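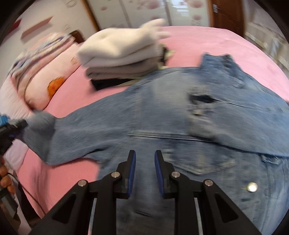

The first time the gripper failed on me, I blamed myself. I was folding laundry in a friend's spare room for Jukden, a small outfit that pays people to do chores with a pair of hand-held grippers so a robot can learn from the recordings, and I was slow and clumsy and sweating over a pair of jeans. So when the right jaw wouldn't let go, I figured I was squeezing wrong.

I wasn't! Usha Gowda, who runs the folding crew, had already heard the same complaint from two other people that November. You'd close on something thick, like a denim seam or a jacket cuff, and ease off the trigger, and the jaws would stay shut for a second or so before popping open. With a towel you'd barely notice. With my thumb in there (yes, I was straightening a collar, yes, I'd been told not to) a second is plenty long. I got a purple nail and a very stern phone call.

The bigger headache was the data. The recordings said "open" the moment I let go, while the jaws were still hanging on. Jukden had 3,000 folding clips by then, and Adi Chong spent most of two weeks going through them with a pot of coffee and a bad attitude. He threw out 700. The test robot, a two-armed thing they call Moya, had been learning from those clips and had picked up a lovely habit of backing away from the table with a sleeve still in its fist. I watched it drag a whole shirt onto the floor and then carry on folding air.

Adi traced it to the pivot pins. A new batch had come in a hair too wide, and they bound up under load. He showed me one next to an old one and I couldn't see any difference at all, but he could feel it with his fingernail.

They swapped the pins on every set, and now we do a dull little check before each session: close on a folded cuff, let go, watch the jaws, repeat on the other hand. Usha also added a rule about thumbs. I'm told it has my name on it in the office copy.

I still fold for them a couple of evenings a week. Jackets remain the worst, and the nail took until spring to grow out.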